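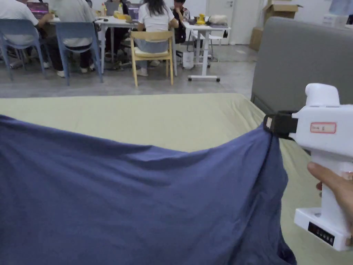 Girkari, a developer of data collection hardware for household robotics, today announced that it has opened a comparative trial of hand-held grippers for work with cloth, carried out jointly with the textile handling group at Urkard. The trial covers the handling of garments, sheets and towels on beds and other soft surfaces, an area in which the companies' customers have asked for better evidence before they choose equipment. In one of the tasks, an operator holds the gripper by its vertical handle, closes the jaw on the corner of a large piece of navy-blue fabric and draws it taut into a peak above the bed sheet. The companies regard that moment as one of the most demanding in the entire task set, as the hold must be firm enough to carry the weight of the cloth and gentle enough to leave it unmarked.

BASTELL, Oct 16, 2022. The trial compares two designs of gripper. The first, supplied by Girkari, uses a narrow jaw intended for picking up a single layer of cloth at an edge or corner. The second, developed at Urkard and known within the project as the Lau jaw, has a wider contact surface and closes more slowly. Both are operated by hand and record the opening of the jaw and the movement of the wrist throughout each attempt. The recordings are then used to train and test controllers for robot arms fitted with a matching jaw.

"Cloth has been treated as a side issue in gripper selection for too long," said Shuk-fan Kuo, director of product evaluation at Girkari. "A jaw that performs well on boxes and bottles may fail on the corner of a shirt. Our customers need to know this before they commit to a design, and we believe a side-by-side comparison under the same conditions is the proper way to find out."

The task set was agreed between the two companies in April and consists of 14 tasks. These include lifting a garment from a bed by one corner, spreading a crumpled garment flat, folding a sleeve across the body of a shirt, turning back the edge of a sheet and moving a folded item from one side of the bed to the other. Each operator completes the full set with both grippers. The order in which the grippers are used is changed from one operator to the next so that practice on the first does not favor the second.

A total of 28 operators are taking part. They were drawn from both companies and include people who had never used a hand-held gripper before joining the trial. Each operator received the same written instructions and the same practice period. Operators may withdraw from a session at any time, and the companies have limited the length of each session to prevent strain on the hand and forearm.

Every attempt is scored by two reviewers working separately. An attempt is recorded as complete only if the cloth reaches the required position without being dropped. Reviewers also note whether the jaw picked up more layers than intended, whether it caught the sheet beneath and whether the operator had to release the cloth and grip it again. Where the reviewers disagree, the recording is passed to a third reviewer, whose decision is final.

Fung-ping Peng, who leads the textile handling group at Urkard, said the notes on repeated grips were likely to be of particular interest. "When an experienced operator lets go and takes hold again, there is usually something to be learned about the jaw, the cloth or the angle of approach," Peng said. "If we look only at whether the task was finished, we lose that information. We have asked the reviewers to record it with care."

The trial also includes a comparison of camera positions. Video is recorded from the level of the operator's head and, in separate sessions, from a mount on the gripper itself. The view from the head takes in the bed and the surrounding room, while the view from the gripper gives closer detail of the jaw and the edge of the cloth. The companies intend to establish how far each view supports reliable control when the cloth folds over itself or hides the jaw from sight. Sessions with the two camera positions will be reported separately.

In the second stage of the work, controllers trained on the recordings will be tested on a robot arm at Urkard. Each controller will be given 80 attempts at every task for which enough suitable recordings have been gathered. The fabrics used in this stage will include items that did not appear in the first, among them heavier cotton and a knitted fabric that stretches under its own weight. No adjustments to the controllers will be permitted once testing has started.

Girkari and Urkard have agreed that the results for both grippers will be published together, including those tasks in which neither design performs to the required standard. Neither company may release partial results without the written consent of the other. The task instructions and the scoring sheet will be made available on request to other manufacturers that wish to run the same comparison on their own equipment.

The companies stated that the trial is not intended to serve as a safety certification, and that no claim regarding the suitability of either gripper for unsupervised use in the home should be drawn from it. Pricing and availability of the two designs are not affected by this announcement.

About Girkari
Girkari designs and manufactures hand-held grippers, wrist sensors and recording equipment for the training of household robots. The company is based in Bastell.

About Urkard
Urkard develops robot arms and control software for laundry, linen and garment handling. Its textile handling group carries out applied research on soft materials for customers in the hotel and care sectors.

Media inquiries should be directed to the Girkari press office in Bastell. Requests for the task instructions and scoring sheet should be addressed to the textile handling group at Urkard.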